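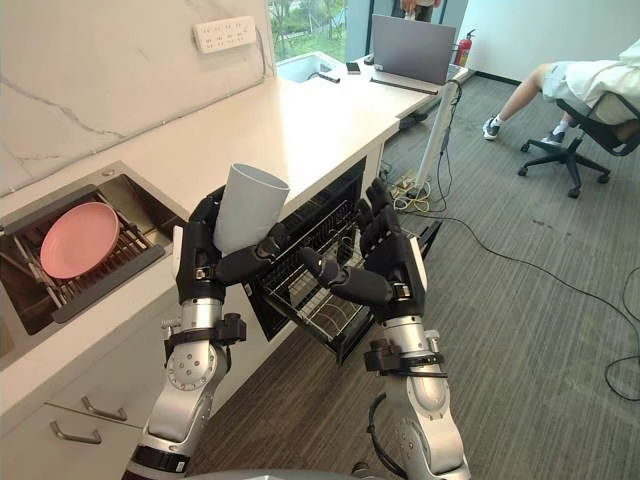

Layout and Use of a Shared Kitchenette: Sink, Drainer and Dishwasher

Project report, group 7
Hanyu Tian, Reshma Visser, Lewis Pollock
Adviser: Euan Gourlay
Submitted Nov 26, 2023

1. Purpose

The kitchenette on the Midiria floor was refitted in May. The old single bowl was replaced with a double sink and a dishwasher was added. The floor manager, Miyuki Furukawa, asked for a review of how the new layout handles cups and plates after use. This report covers the path of an item from the counter to the dishwasher or drainer. Cooking, food storage and cleaning of the floor are outside the scope.

2. Method

We logged 30 clearing runs. A run starts when a used item is set down on the counter and ends when it is in the dishwasher rack or on the drainer. For each run we wrote down the type of item, where it was set down, whether it was rinsed, and where it ended. One run was dropped from the log for a missing end point, which leaves 29. Opinions of the users were not collected.
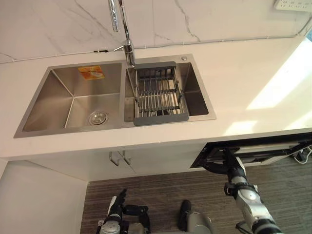
Page 2

3. Sink and drainer

The sink has two basins of unequal width with the faucet between them. The drainer is adjustable and has no fixed place. It can sit across either basin, and when it does, that basin is mostly lost for rinsing. In the log, the drainer was moved in more than half of the runs that included a rinse. Each move meant lifting whatever was on it first.

The drainer has steel rods and no slots for plates. A plate has to be tilted against an edge or laid flat, and a flat plate holds water in the foot ring. Cups drain well on the rods when turned over. We recommend that the drainer be kept on the narrower basin, with the wider one left free.

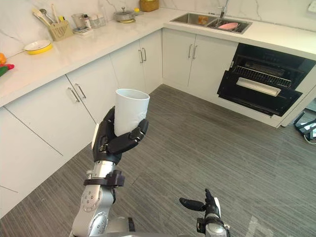

Walking distance was not a factor in this layout, but the order of the stations was. A user who rinses and then loads has to turn from the basin to the rack with a wet item in hand. The dishwasher is directly below and to the right of the sink, so the turn is short, but the open door angles down toward the floor and takes up standing room. Users who opened the door before rinsing had to reach around it. Users who opened it afterward did so with wet hands. Neither order was clearly better in our log.

Tall cups were the slowest item. They were often set down upright first and turned over in a second step. Loading them from the back row forward removed most of the repeat handling.

4. Counter use

The run of counter beside the sink is where most items were set down. There is no marked spot for used items, and clean and used cups were mixed on two occasions. Pollock tested a shallow Grundeo tray as a drop-off point for the last part of the log. Mixing did not occur while it was in place, but the test was short and the result should be read with care.

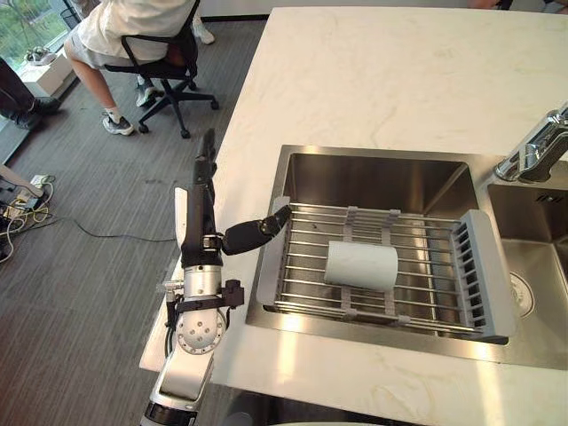
The tray also gave a fixed start point for each run, which made the later entries easier to compare. We propose keeping it for another term and repeating the log with the same form.

5. Recommendations

Keep the drainer on the narrower basin.
Mark one spot on the counter for used items.
Load tall cups first, back row forward.
Post the loading order inside the cabinet door.

6. Limits

The log covers one floor and one group of users. Rinse time was noted to the nearest minute, too coarse for short rinses. Water use was not measured.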